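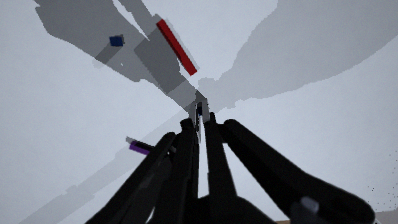
Tuning block segmentation for the wrist camera in the Flutura simulator

June 2020
Zihan Tian

These notes cover setting up colour segmentation and grasp pose estimation for small coloured blocks, using the rendered wrist view. They assume you have Flutura installed, the Hikport bridge running and a scene that loads without errors. If the bridge isn't publishing yet, do the bridge setup page first and come back.

The pipeline has four stages: mask the gripper, normalise the lighting, segment by hue, fit an oriented rectangle to each region. Most of the trouble is in the second stage. A scene with more than one light gives overlapping shadows, and the darkest part is often right beside the block you want to pick up.

1. Mask the gripper

The wrist camera moves with the gripper, so the palm always lands on the same pixels. The finger links don't. They shift with the opening width, and a single fixed mask will either miss part of a link or throw away usable table surface.

Generate the mask from the joint state instead:

flutura mask --source joints --link-group gripper --out masks/

This renders the gripper geometry alone at each opening step and saves one mask per step. The node picks the nearest mask at run time. Check that the fingertips are included. In older configs the tips belong to a separate link group, and a grey fingertip left unmasked will merge with shadow on a pale surface.

Grow the mask by 3 pixels:

mask.dilate = 3

Less than that leaves a dark fringe along the outer links. Much more starts to eat into blocks that sit close to the fingers.

2. Normalise the lighting

Do not threshold on brightness. It works in the default scene, which has a single overhead light, and fails as soon as you add a second one.

Convert to HSV and work mainly from hue and saturation. A saturated red bar keeps its hue from the shaded side to the lit side even though the value channel changes a good deal along its length. Dark blue is harder. A navy block inside a cast shadow has low value and is close to a neutral dark grey, and the hue channel gets noisy down there.

Two settings matter:

value.floor = 18
smooth.kernel = 5

Pixels below the value floor are treated as unknown and passed to the next stage unlabelled. The default floor is higher and will drop dark blue blocks completely. The smoothing kernel is a median filter applied before conversion. It takes out the grain in the table texture and most of the small specks. Keep it odd.

If you want a harder test, turn on the additional lights in the scene file and set shadow softness to zero. Rough, jagged shadow edges are a property of the shadow map resolution and won't go away with filtering. Raise the resolution if your graphics card can take it, or leave it alone and rely on saturation to reject them. I leave it alone.

3. Segment by hue

Define one class per block colour in classes.cfg. Red needs two hue ranges, as it wraps around zero:

red: hue 0-8, 172-179; sat > 110
blue: hue 105-125; sat > 70
purple: hue 130-155; sat > 70

Those are for 8-bit hue on the 0-179 scale. Leave a gap between blue and purple. With the ranges touching, the shaded side of a purple block is labelled blue and you get two thin regions where there should be one.

Next, run the region merge. It joins unlabelled pixels to a neighbouring region when they fall inside that region's convex hull. It will not recover a side face so dark that it lies outside the hull. For those, enable edge support:

merge.edge_support = true

This looks for a straight edge parallel to the region's long axis and extends the region out to it. It can also latch onto the edge of a shadow running alongside the block, so limit how far it may extend:

merge.max_extend = 0.5

The value is a fraction of the region's short side. Ojārs Jõgi uses a larger fraction for the Morkton block set, where the pieces are thicker. I haven't needed it.

4. Fit rectangles and handle occlusion

Each region gets a minimum-area rectangle, with the long axis giving the grasp angle. For a block in full view that's all you need.

A block partly behind a finger link is different. The visible portion fits a rectangle perfectly well, but the centre is wrong, and the gripper will close toward one end. The node tests whether any side of the rectangle touches the gripper mask and sets the occluded flag if so. Behaviour after that depends on the policy:

occlusion.policy = retreat

The options are ignore, retreat and prior. With retreat, the arm backs off and takes another view, up to 2 times, before the target is dropped. With prior, the centre is computed from the known block length in the object list. Use prior only if the visible end is a true end of the block.

A block close to or between the fingertips should be excluded from the target list altogether. Set a keep-out region between the tips:

target.keepout = fingertips

Without it the planner may pick the nearest region as its next target and produce a zero-length approach.

5. Check the result

Record a short run and replay it with the overlay on:

flutura replay run.log --overlay regions,axes,mask

Step through it slowly. Look for these faults:

Axis flips by a right angle between frames -- the region is nearly square. Raise the aspect ratio limit or use temporal filtering.

Region flickers on and off in shadow -- the value floor is too high.

Region grows on one side only -- edge support has caught a shadow. Lower max_extend.

Extra region beside a finger -- mask dilation is too small, or the link group is incomplete.

Once the overlay is stable, save the config under a new name. The Fu planner reads the config path at start-up and does not reload it, so restart the planner after any change to classes.cfg.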